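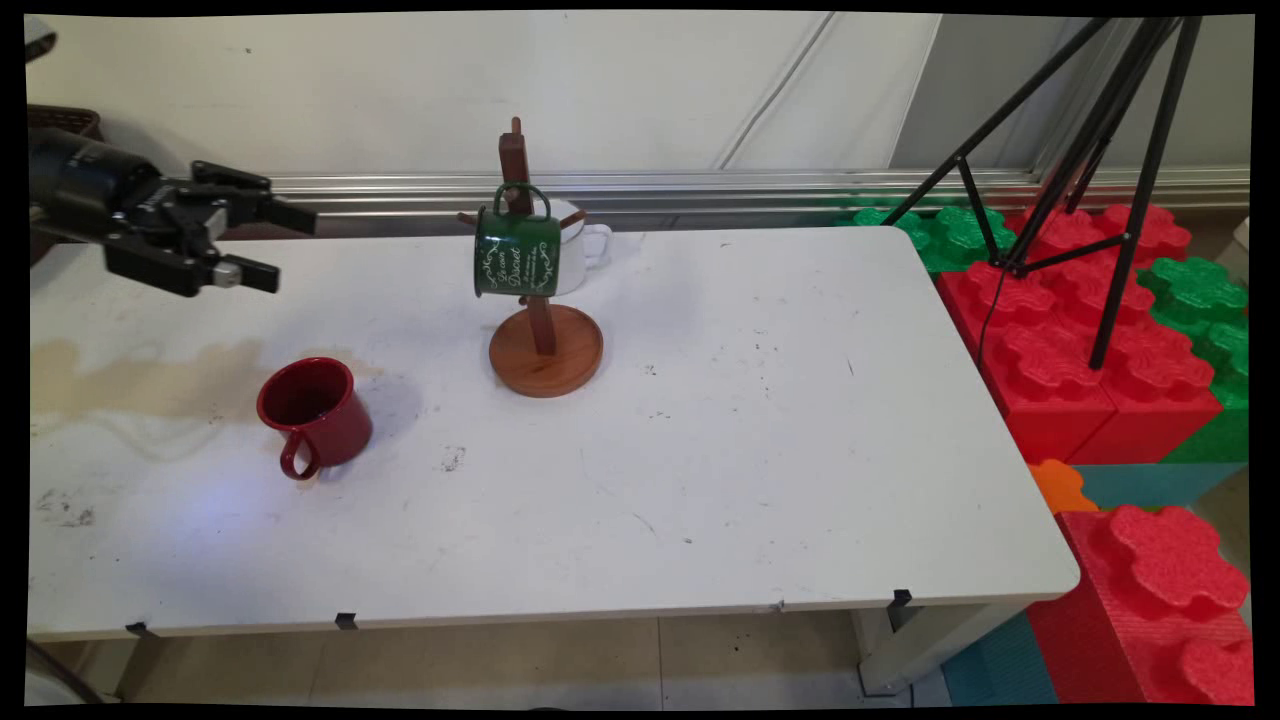
3.2 Stain formation and cleaning trials

Tea and coffee marks on shared tables are usually treated as a cleaning problem and costed as one. The survey described in Section 3.1 suggested that drying time matters more than the product used, and the trials reported in this section were set up to test that claim under controlled conditions. All work was carried out in the ground floor kitchen of the Leclerc building, which has no outside wall and holds a fairly steady temperature through the year.

Test panels were cut from a single sheet of white laminate supplied by Zundberg. Each panel was washed with warm water and a neutral detergent, rinsed twice, and left to dry overnight in a rack. Panels with visible chips were set aside. Black tea was brewed for five minutes from loose leaf, strained through cloth, and cooled to room temperature before use. Coffee was made in a filter machine at the strength normally served in the building. No milk or sugar was added to either liquid in the main series; a smaller series with milk is reported in Section 3.4.

A fixed volume of liquid was released onto the centre of each panel from a pipette held in a clamp. The liquid was allowed to spread freely. Panels were then kept level in a cabinet at a relative humidity of 70 per cent until the assigned drying period had ended. The periods were one hour, four hours, 18 hours and three days. Colour was measured before application, after drying, and after cleaning, at five points on each panel, with the meter zeroed against the same white tile each time. The mean of the five readings was used in the analysis.

Cleaning was done by one operator (Beaulieu) to limit variation in hand pressure. Two products were compared with plain water: Hemomis, a mild alkaline spray, and Skuvano, a cream with a fine abrasive. Each was applied with a damp cotton cloth folded in four, using straight strokes along the long side of the panel. The cloth was changed after every panel. Strokes were counted aloud by a second person, and a panel was considered clean when the colour difference from its own starting value fell below the limit given in Section 2.4.

In total, 693 panels gave usable readings. Figure 3 shows the colour difference remaining after a fixed number of strokes, by liquid and drying period. For panels left one hour, plain water performed as well as either product, and the differences between them were within the error of the meter. At four hours a gap began to open for tea but not for coffee. At 18 hours water alone no longer brought tea panels below the limit, while both products did so with moderate effort. The three-day panels were the most variable group. Tea residue had formed a dark outer ring on most of them, and this ring was harder to remove than the paler film inside it.

Figure 3. Remaining colour difference after cleaning, by liquid and drying period. Bars show one standard deviation. Open symbols, plain water; filled symbols, cleaning products (pooled).

The cream removed the outer ring in fewer strokes than the spray, but at a cost to the surface. Gloss readings on panels cleaned with the cream dropped steadily with repeated use, and after almost 4000 strokes the treated strip could be told from the rest of the panel by eye. Worn panels then took up tea more readily when the trial was repeated on them. This agrees with the pattern in the survey, where the oldest tables were also those most often reported as stained - even in rooms with a daily cleaning contract.

Two limits should be noted. The panels were new, and tables in service carry scuffs and fine scratches that hold residue. The liquid was also applied cold, which is a poor match for a spill from a fresh cup. A short series with hot tea was run in August, but the cabinet could not be held at the set humidity during that period and the readings have been left out of the analysis. The hot series will be repeated with the replacement cabinet, using panels taken from tables withdrawn from service.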